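**Clube de Robótica Prendura - ata da reunião de 2018-02-28**

Presidiu Lucie Fehr, que também redigiu a ata. A ata anterior foi aprovada sem alterações.

**1. Ponto de situação do braço**

O grupo da mecânica trocou a correia do segundo eixo e voltou a apertar a base. A folga no pulso diminuiu, mas continua a notar-se quando o braço está esticado. Fica pendente a substituição do servo. A encomenda à Trimora foi feita e ainda não há data de entrega.

O grupo da programação mostrou a nova rotina de aproximação. Em 17 tentativas com a maçã no prato, o braço pegou nela e pousou-a na mesa em 9. Nas restantes, a pinça fechou cedo demais ou empurrou o prato. Foi decidido baixar a velocidade nos últimos centímetros e repetir a série antes de mexer noutra coisa.

**2. Tarefa para o torneio Vekstead**

O regulamento pede uma tarefa doméstica com pelo menos dois tipos de objeto. Mantém-se a proposta de tirar a fruta do prato e arrumar o prato no escorredor. Discutiu-se se o escorredor devia começar vazio. Ficou assente que começa com dois pratos já colocados, o creme e o azul-claro, e que o verde é o que se arruma.

A posição de partida é com o prato verde à frente do escorredor e a maçã dentro dele.
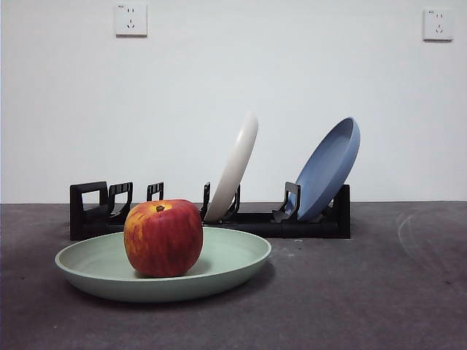

Lucie Fehr

Quem montar a mesa segue esta disposição, com o lado direito do tampo livre. O prato azul fica inclinado para a direita e deve ficar assim, porque a rotina de visão foi afinada com essa inclinação. Houve uma proposta para mudar para uma maçã de plástico. Foi recusada - a de plástico que temos é mais leve e a pinça comporta-se de outra maneira.

**3. Imagens de treino**

Faltam imagens para chegar às 1000 previstas. O grupo da visão pede que não se apaguem as que saíram com sombra forte, pois também servem. Os ficheiros passam a ser guardados na pasta comum no próprio dia, com o nome de quem os recolheu.

**4. Orçamento**

A candidatura ao apoio Hawthorne foi entregue. Enquanto não houver resposta, não se compram pinças novas. Aprovou-se a compra de 6 pares de almofadas de silicone para os dedos da pinça atual.

**5. Tarefas**

- Mecânica: servo do pulso, logo que chegue; colar as almofadas.
- Programação: nova série com velocidade reduzida; registo das falhas na folha partilhada.
- Visão: completar as imagens e rever as etiquetas dos pratos.
- Lucie Fehr: confirmar a inscrição no torneio e perguntar à organização se os pratos podem ser os nossos.

**6. Outros assuntos**

Pediu-se que a sala fique arrumada no fim de cada sessão e que as baterias não fiquem a carregar durante a noite. A entrada de novos membros fica para setembro.

Nada mais havendo a tratar, encerrou-se a reunião.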